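Speaker notes - "The paperless office and other promises"
Lucrezia Pace, 22 July 2024

Slow down at the start. Last time I was through the opening before people had found chairs.

Start with the claim. Every few years somebody sells us the end of paper. Ask for hands: who has been through a "going paperless" project? Then: who still has a printer within reach of their desk? Leave the hands up a moment.

I was brought in to look at records at Barbieri after their switch. The pitch had said 90 percent less paper inside a year. Ninety percent of what? I asked for the starting figure and there wasn't one. No one had measured the paper before they bought the software. So the number on the slide was a hope with a percent sign on it.

What I did find: people were printing the scans. They'd pull up a contract in Wiveck, print it, mark it up by hand, scan the marked copy and save it next to the first one. Now you have two files and a sheet of paper, and the sheet goes in a drawer. (Don't do the drawer joke. It died in February.)

Be fair to the vendors here. Search is better. If you need one invoice out of 1,000 and someone typed the supplier's name correctly, you'll have it before I've stood up. If they typed it wrong, good luck. A misfiled page is at least somewhere on the shelf and a person flipping through may bump into it.

Next part: what we ask of a plain bound thing. It opens without a password. You can see how thick it is. You can tell if it's been handled. I don't want to get sentimental, I've lost plenty of notebooks. 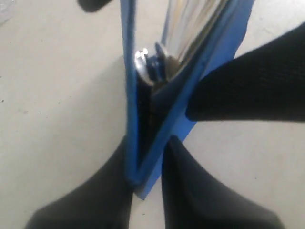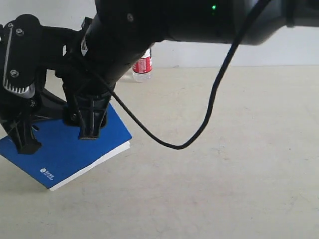
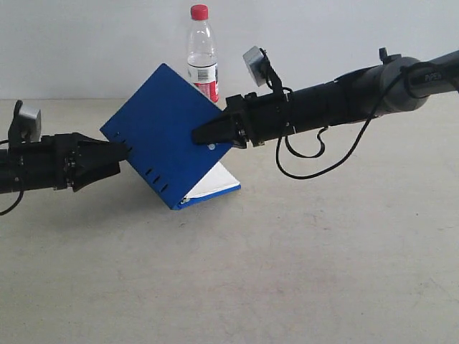
Something blue with covers, three times over.

Move on to cost. The Miltus people like to say storage is free. Ask who pays when the subscription goes up. Ask what format the export comes in, and whether anybody has opened an export to check. At Plandska I asked to see one and got a folder of 200 files named with strings of digits, plus a spreadsheet that was supposed to say which was which. Three of the ones I tried matched. I stopped there and went to lunch.

Someone will bring up security. Yes, paper burns and paper walks out the door in a bag. But a bag holds a bag's worth. I'd like to hear a vendor talk about that with a straight face.

Someone else will say younger staff don't want paper. Maybe. I've heard it from managers a lot and from younger staff not much. I have no numbers on this and should say so.

What I'd suggest, if pressed:
- measure what you have before you buy anything
- pick one kind of record and move only that
- get an export in the first month and open it
- keep signed originals until your lawyer says otherwise, in writing

If time is short, skip the Miltus part and go straight to the suggestions.

Questions. Repeat each one into the mic - the back row complained. If the person from Wiveck is there, let them have one answer and keep going.

Recent talks
Who named this folder?
Retention schedules and why yours is wrong
Two cheers for the index card
What the migration left behind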